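Introducing a Robot Workstation to an Existing Team: A Step-by-Step Guide for Supervisors

Published by the Olaniyan Workplace Practice Office
Prepared by Brayden Charbonneau
July 21, 2022

Purpose of this guide

Supervisors at several Olaniyan sites have asked for written instructions on bringing a robot into a work area where employees already sort and place small parts by hand. This guide covers the period from the first announcement to the end of the eighteenth working day. It draws on the introduction of the Rundeo program at our Kirkirach site, which began in April.

The guide does not cover electrical installation or programming. Those subjects are handled in the technical manual kept at each site. It also does not replace the site safety assessment, which must be signed before Step 3 begins.

Before you start

You will need the following:

The signed safety assessment
A current list of tasks performed at the workstation, with the names of the employees who perform them
A training budget code (Kirkirach used 2,000 dollars for the full introduction)
A private room for individual meetings

Step 1. Write down the work as it is done now

Ask each employee to describe the task in his or her own words. Do not rely on the existing job description alone. At Kirkirach, the written description of parts placement ran to one line. The employees listed 8 separate actions, including turning a part to check its underside and setting doubtful pieces aside for a second look. Three of those actions were never assigned to the robot and remain with the staff today.

Step 2. Announce the change early and in person

Hold the announcement during paid hours, with every shift included. State which tasks will move, which will stay, and which are undecided. If a decision about hours or job grades has not been made, say so and give the date by which it will be. Written questions should receive written answers within one week.

Step 3. Let employees see the gripper up close

Most concerns raised at Kirkirach were practical. Employees wanted to know how wide the fingers open, where a hand could be caught, and how to stop the motion. Schedule short sessions in which the technician first shows the gripper powered off, with its two fingers apart, and then runs it over a bare table while employees watch from behind the marked line.

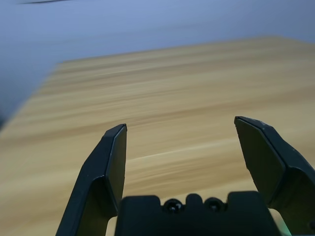

Sessions of this kind work best with four employees or fewer. Every participant should press the stop button at least once while the arm is moving. Record the date of each person's session in the training log. An employee who has not completed one may not be assigned to the station, even for break coverage.

Allow time for questions about pay and scheduling, which often come up during these sessions. The technician should not be expected to answer them. A supervisor must be in the room.

Step 4. Begin with practice pieces

Production parts should stay out of the work area for the first week. Use plain blocks in clearly different colors and ask the employees to choose the starting positions. Place a flat pad on the table as a target location so that everyone can judge a placement by the same standard. During this week the employees become familiar with the speed and reach of the arms, and they learn to recognize an attempt that should be stopped.

Keep the number of pieces small. With three cubes and one pad, a new operator can follow each movement and reset the table quickly. Check the floor at the beginning of each shift as well: cables should be routed away from the place where the operator stands, and any tape markings should be intact. 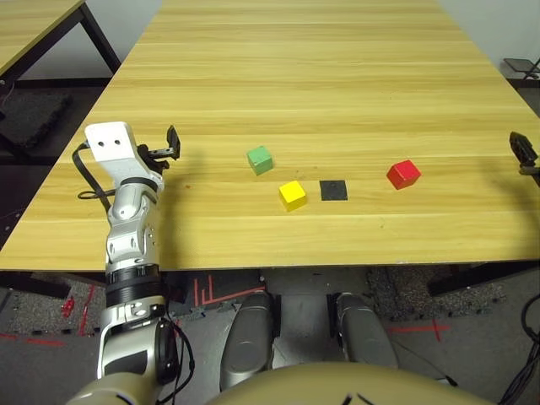
Step 5. Reassign duties in writing

Once practice is complete, prepare a one-page statement of duties for each employee. At Kirkirach the new duties included resetting the table, inspecting placed parts, and entering stopped attempts in the Penura log. These duties require judgment and should be reflected in the job grade review. Do not add them informally to an unchanged workload.

Step 6. Review the log with the team

Meet at the end of each week. Kirkirach recorded 3,143 attempts during its introduction period, and the weekly meeting led to two changes: a lower table height and a longer pause between cycles. Both were proposed by operators.

Employees who prefer not to work at the station should be offered a comparable assignment where one exists. Requests are submitted on the standard transfer form and reviewed by the site manager within 18 working days.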